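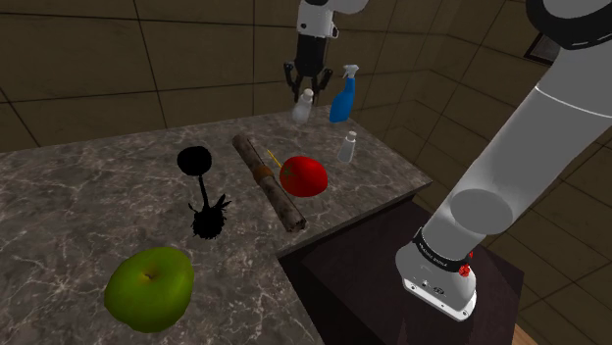
Small kitchen, big pots: a chat with the cook at Lituvero

I got to Bramwell early and she was already peeling onions, so I grabbed a knife. She's been running Lituvero for seven years — soup, bread, and that's the whole menu!

"I tried doing 10 dishes once," she told me, laughing. "By January I hated all of them."

Now it's 3 soups a day and 50 bowls, then she locks up. I asked what she'd tell someone starting out.

"Salt late. And eat your own lunch sitting down." (She ate hers standing up by the stove.) The leek one is back next week.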